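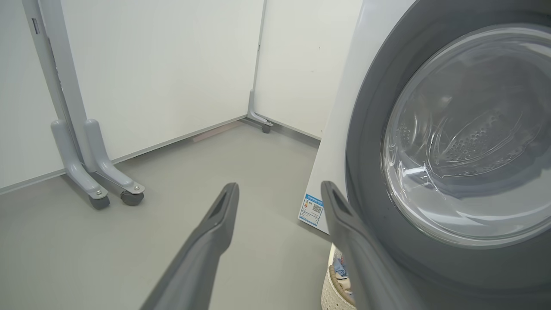
# About Gillura

Gillura writes and tests working rules for robots that handle household chores. We started with laundry and most of our work is still laundry: opening a washer door, reaching into a drum, moving clothes between a machine and a basket. We don't build robots and we don't sell them. Companies that do build them come to us when they need to know how their machine should behave in a room where people live, and how to show that it behaves that way.

We have 11 people on staff and one building, in Hevivwood. The front half is offices. The back half is test rooms with white wall panels, gray floors and ordinary appliances.

## How we got started

Adel Radwan and Shaimaa Kamel worked together at Kelteck, where they wrote maintenance procedures for commercial laundry equipment. Those procedures assumed a trained adult was doing the work. When Kelteck began getting calls from robot developers asking for the same documents, it was clear the documents would not do. A person knows to stop when a sleeve catches on the door latch. A procedure written for a person leaves that out.

Adel and Shaimaa began keeping a list of the things that had been left out. The list became the first edition of our Home Task Rulebook, and the rulebook became the company. Kelteck was our first customer and still sends us work.

## The rulebook

The current edition has 68 rules. Each one is a page or less. A rule has a plain statement of what the robot must do or must not do, a test that shows whether it does, and a note on where the rule came from. If we can't write a test for a rule, it stays in the draft folder.

These come from the laundry section:

- The robot stops at the door before it reaches in. It checks that the drum has stopped turning and that the door is fully open.
- Grippers enter the drum at the slow speed setting and leave at the same setting.
- Contact with the front panel or the glass is allowed up to the force limit set for the task. Contact above the limit ends the run, even if the clothes come out fine.
- If a garment is caught, the robot lets go. It may try one more time from a different angle. After that it calls a person.
- Nothing is put down on the floor in a walkway, including the basket.
- Before any power-on, someone looks inside the drum. A camera check counts as a second look and does not replace the first.
- Camera views used in a report are kept with the run they came from, at full length.

The rulebook also covers dishes, surface wiping and putting away groceries. The grocery section is the newest and the one we get the most mail about. We expect to rewrite a good part of it.

Our rulebook sits beside the safety standards that apply to a robot or an appliance. It does not take their place, and passing our tests does not mean a product meets any law or published standard. We say so on the first page of every report.

## What happens in a test room

A customer's robot is tested over 309 runs for a full laundry review. The number is fixed so that reports can be compared with each other. The runs are split between easy loads, mixed loads and what we call awkward loads, which are things like a fitted sheet with socks inside it.

Two people are present for every run. One watches the robot and has a hand near the stop button. The other watches the screen and keeps the log. They trade places at least once an hour, and neither one talks on the phone. Anyone in the building can stop a run, including visitors, and no one has to explain why before the robot is still.

We set the room up the same way each time. Racks and stands on casters go back to their marks. The basket goes where the test sheet says, which for some tests is an inconvenient spot, close in against the washer. Labels on appliances are left on, as they would be in a home. If a customer asks us to move something out of the way, we will run the test that way too, but the report lists both results.

Failed runs are counted and described. We don't repeat a run to get a better one unless the failure was ours, such as a load put in wrong, and then the log says that.

## Who works here

**Adel Radwan** runs the company and edits the rulebook. He signs off on every rule before it goes into print.

**Shaimaa Kamel** is in charge of testing. Questions about booking a room, shipping a robot or what to bring should go to her.

**Sivaprasad Palaniappan** writes the force and speed limits and looks after the gauges. He also handles our disagreements with customers over measurements, and he will share the raw numbers with the customer whose robot it was.

**Seung-woo Kwon** leads the reports group. He came to us from Gaber, where he wrote repair manuals, and he is the reason our reports got shorter.

**Nikola Kaczmarczyk** teaches our operator course. The course takes 8 sessions and covers setup, stopping a robot safely, log keeping and clearing a jam by hand. People from outside companies can attend if there is space.

## How we are paid

Customers pay a flat fee for a review. The fee is the same whether the robot does well or badly, and it is paid before testing begins. We don't take shares in robot companies, and staff who own any tell us and stay off those reviews.

A customer may publish its report or keep it private. If it publishes, it has to publish the whole thing. We have turned down requests to approve a single page for use in an ad.

## Changing a rule

Anyone can propose a change. Send us the rule number, what you think is wrong with it, and what you saw that made you think so. Video helps but a clear written account is enough. We read proposals through the year and make changes once, in July, so that customers aren't testing against a moving target. A rule that turns out to be unsafe is the exception — we pull it the same day and write to everyone who has used it.

## Visiting

The test rooms are open to visitors by appointment when no customer robot is in the building. Wear closed shoes and tie back long hair. Check in at the front desk, and someone will walk you through the stop procedure before you go into the back.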